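Sondura handling rules, progress report for May
Prepared for Wetow by the Alvarado bench group

Work in this period went into the written rules for two-arm cloth handling. Draft 2 of the rules is finished and has been in daily use at the Alvarado bench. It covers bench setup, operator conduct, stop conditions and record keeping. The section on storage of records is still open and will carry over.

We logged 2,174 handling runs under the draft. Of these, 300 were pulled for a second check against the written rules. The check found 8 departures. Most were paperwork: a missing operator initial, or a stop entered without its cause. In two runs the operator reached over the bench while the arms still had power. The rule on this was in the draft but placed too far down the page. It is now the first line of the operator sheet, and both arms must be powered down before a hand crosses the edge of the bench.

The grip rule was also rewritten. The old text said "hold securely," and operators read it in different ways. The new text says that cloth is taken at an edge or corner, and that a run is stopped if either gripper loses its hold. Finger pads are to be looked over before the first run of each day and the result written in the log.

Orange cloth over the blue bench cover:

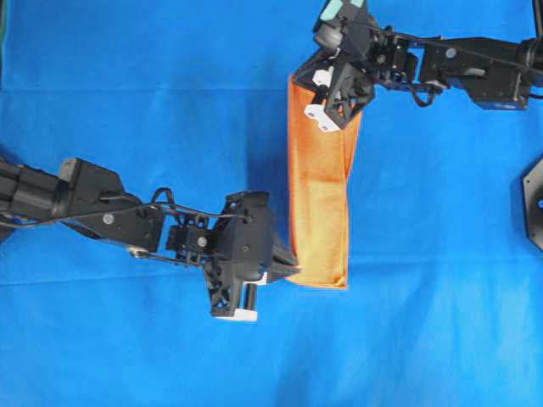
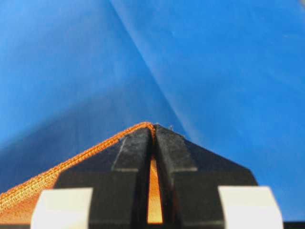 Sotard replied on Thursday that the power-down rule should stay as written, but asked that the grip rule also say who may restart a run after a stop, and that the name go in the log each time.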